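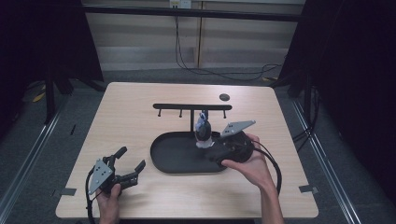 A Proper Place for the Mugs at Trimthorpe

Monday, April 6, 2020

The mug shelf in the front room at Trimthorpe has been a sore subject for as long as most of our regulars can remember, so it is a real pleasure to report that the shelf is gone and the mugs are moving over to stands. They are the plain black kind, with one thin post, a bar across the top and short pegs hanging down from it, and a flat oval tray underneath with a little raised edge. Each one will sit toward the back of a table, which leaves the front clear for whatever you happen to be doing there.

Anyone who has been coming to us for a while will know how we got here. The old shelf ran along the wall by the sink, and it was a good shelf in its day, but it was put up when we had a handful of members and it never grew with us. Last October we had 77 mugs on it (yes, we did a proper count, on a rainy afternoon with nothing better to do!) and they were stacked two deep, so that getting to your own meant lifting down everybody else's first. Three handles were lost that month alone, and one of them belonged to a very nice green mug that is still missed.

Arsalan Minhas, who runs the kitchen side of things, had been asking for a change ever since. He tried hooks under the cupboard first, and those were fine until somebody tall stood up too quickly. Then he tried a crate, which we will say no more about. The stands were his third idea and he is very happy with them.

"I like that you can see what you've got," he told us. "With the shelf I'd find things at the back that hadn't been used in years. And the tray is the bit I was really after, to be fair. People put a mug down on it without thinking, and then it's off the table and I'm not going around with a cloth all evening."

The tray has been popular with the rest of us as well. The light wood tables were sanded and oiled over the winter, a job that took far more weekends than it was supposed to, and we would all like them to stay as nice as they are now for a good while yet. If your mug is too chunky in the handle for a peg, or you are coming back to it in ten minutes, please stand it on the tray and it will be perfectly happy there.

The money came out of the autumn supper, which raised $871 after the food was paid for. We had been hoping for $1000 and came closer than anybody expected, given the weather that night and the trouble with the second oven. What is left over will go toward new dish towels and, if it stretches that far, a better kettle for the back room, where the present one takes an age and whistles in a way that upsets the Sosent choir.

Mugs that have no owner, as far as we can tell, are in a box beside the coat rack. Do have a look through it when you are next in. There is a tall white one with a chip at the rim, a pair from the old Dromo bakery, and a good many that must have come from offices long since closed. Anything left at the end of the month will go to the Siddiqui Street thrift store, who have kindly said they will take the lot.

If you would like a peg of your own, put your name on the sheet by the kitchen door, or leave a note for Arsalan. He would also be glad to hear from anyone who is handy with a label maker.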